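Plate sorter talk – speaker notes
9/14/20, shared workshop evening. D. Lyons

Slot is 18 mins plus questions. Don't run over like in February.

OPENING
Say hello, say who I am. Dwayne Lyons, build things in the workshop, mostly badly, then less badly. Priya Van Dusen did the software on this and will shout from the back when I get it wrong.
Quick show of hands: who has built an arm? Who has a finished one? (pause for laugh, move on if none)

WHAT WE'RE MAKING
Project is called Vato. Two arms on one post, one camera up top where the head would be. Job: take mixed crockery off a table, plates in one pile, bowls in another. That's the whole ambition. No washing, no cupboards, no cutlery. Cutlery is a different talk and a sadder one.
Why crockery – heavy enough to matter, slippery enough to be hard, cheap enough to drop. Also everyone in the room has handled a plate so they can judge it for themselves.

WHERE WE STARTED
Began with the arms. Wrong place to begin. Spent ages on shoulder brackets and belts before we'd written down what hands do with a plate. Priya said stop, watch people do it first. Right, annoyingly.
So: plates, bowls, table, camera at head height looking down. Do the job by hand, over and over, record it, then go through and mark up every touch. Tedious. Worth it. Say tedious twice.

FIRST THING WE LEARNT: BOTH HANDS, DIFFERENT JOBS
Slide up now.

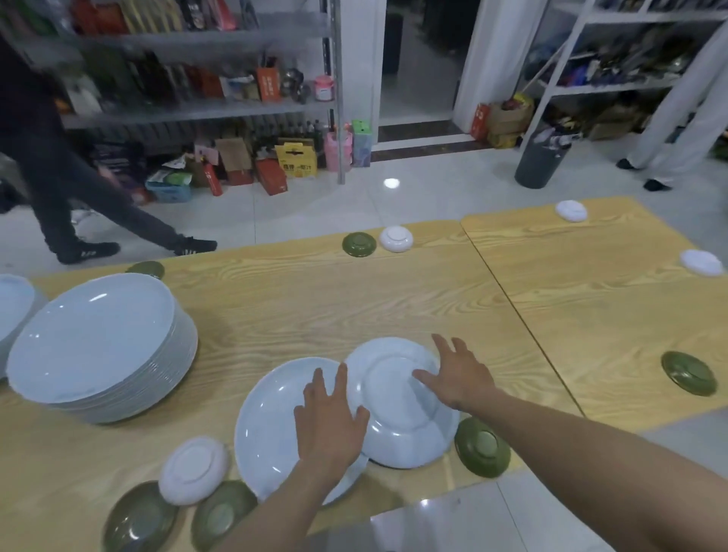 Two plates, one face up, one face down. Left hand on the glaze, right hand on the underside by the foot ring.

Let them look for a bit before talking.
Points to make:
– the two plates are touching. Our first planner treated every plate as a separate thing with clear space round it. Real tables aren't like that.
– fingers spread on the flat of a plate. We'd assumed rim grip for everything. Flat-hand contact wasn't in the plan at all, there was no pad for it on the gripper.
– upside down plate. Foot ring is a lovely feature for a camera, proper circle, good contrast in side light. But the rim sits down on the table so fingers can't get under it. Needs a tilt or a slide to the edge first. Arm can't do either yet in one go.
– bowls are upside down too, and one of the green ones is right against the plate rim. Swing the wrist out wide and you'd clip it. Ask me how I know. (the Haddad wrist, broken tooth on the gear, bring it and pass it round)

Mention the stack briefly. Plates in a tall stack become a column of thin lines from the side. Detector counted it as one object, then as loads, then as a radiator. Priya has the log of that if anybody wants it.

Gloss!! Don't forget this bit. White plate, shiny glaze, pale table. Highlights move when the plate moves, tracker follows the highlight instead of the plate. Fix so far is crude: ignore anything brighter than a cutoff, fit an ellipse to what is left. Works on plates. Rubbish on small white bowls.

PEOPLE IN THE BACKGROUND
Short. Legs walking past the table upset the motion detection. We mask off everything beyond the table edge now. Took Priya an evening, should of been the first thing we did.

SECOND THING: THE RIM GRIP
Once a plate is up off the pile it's a different problem. Weight hangs between the two hands and they have to agree. If the left goes up a bit early the plate twists in the right gripper and you get a horrible squeak. Do the squeak? Maybe not. 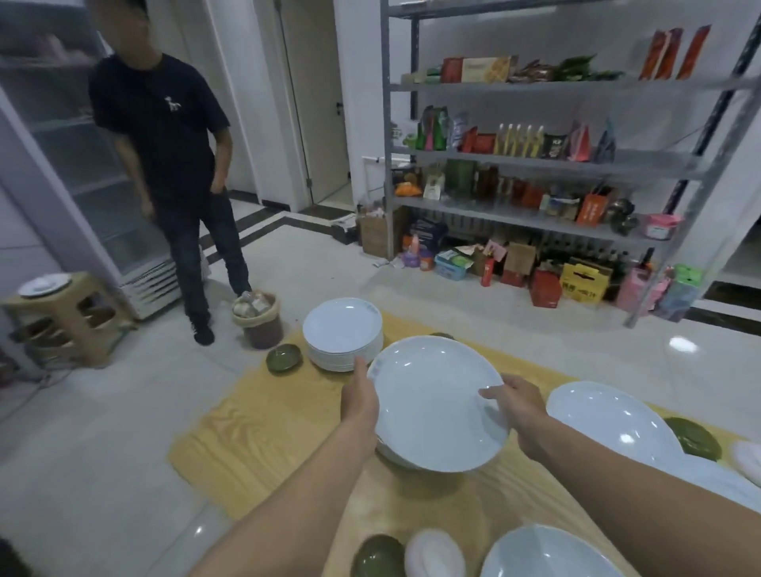
So for the lift we copy one arm from the other. Left leads, right follows with a small lag, and both grippers get a soft pad so there's some give. Pads are cut from the Jastora sheet rubber, two layers, glued. First glue let go after a day. Second glue fine.
Grip force: started too high, everybody does. We ended up at 6 newtons a side for the big plates and it holds. Lower for bowls, still fiddling.

Hand positions matter more than force. Hands either side of the middle, plate stays level. Both hands drift to the near edge and the far side drops. Obvious when you say it. Took us an afternoon to see it in the data.

And the camera problem comes back here – a big round plate held up in front hides what's behind it. Arm lifts a plate, camera loses the bowl it was about to go for. Now we remember the last known spot and look again after the plate's put down. Priya wants a second camera at the side. I want to not buy a second camera.

ELECTRONICS (skip if past 12 mins)
Eltel driver boards, one per arm. Get hot, need a fan. 2 power supplies, kept apart, after the thing with the fuse. Emergency stop on the post at hip height. Whoever builds one of these, fit the stop before the motors. Not joking.

WHERE IT IS NOW
Marked up some 1000 touches by hand. Arm will pick a single plate, right way up, no neighbours, most tries. Two plates touching, no. Upside down, no. Bowls, sometimes, if green.
Next: tilting move, bowl gripper, then a full table.

ASK
Need someone who can turn small gears. Also any chipped plates, bring them in, any size.
Questions. If someone asks re cost send them to Priya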